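January 13, 2021

So I finished the big book of letters last night, the one I've been dragging from room to room since August, and now I don't know what to do with my evenings. It was 122 letters, all from one woman to her sister, and I read nearly every one of them with a cup of something going cold next to me.

If you missed my earlier rambling, I've been on a letters kick for months. Novels weren't sticking last year. I'd get to page 60 and put the thing down and go look in the fridge. Letters are different! You can read one, feel like you visited somebody, and go to bed. And people who write letters skip all the scenery. They go straight to who's being rude at church and what the butcher is charging now.

My friend Theresia Aigner got me into it. She lent me a skinny paperback of postcards from a little press called Oberholzer (I still have it, Theresia, it's safe, I promise) and after that I was hooked.
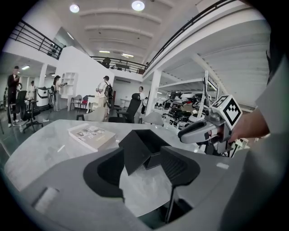

*A book on the table, which is how most of my days start lately.*

What I love best is the boring parts. There's a whole run of letters in the big book about a stove. She wants a new one, he says the old one is fine, the sister weighs in, and it goes on for 5 pages. I was so invested in that stove. When she finally gets it she mentions it in half a sentence and moves on to somebody's cough, and I wanted to shake her.

It also got me writing again. Real letters, with stamps. I've sent a few since the holidays and got one back already, from my old roommate, who wrote both sides of the page and then up the margins. I read it standing in the hallway with my coat on.

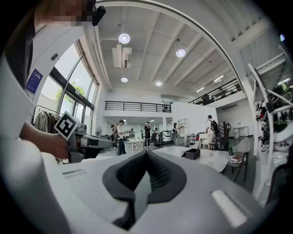
My own handwriting has gone downhill, though. I used to have a nice loopy hand and now it looks like I'm writing in a moving car. I bought a Luveck pen thinking that would help — it did not help, but it's a lovely shade of blue and I'm keeping it.

Next up is either the Balis diaries, which are supposed to be funny, or the Arkov letters, which run to 1,000 pages and weigh as much as a small dog. I'm leaning toward Balis. My wrists need a break. If you've read either one, leave me a comment, and if you'd like a letter, send me your address and be patient with my handwriting.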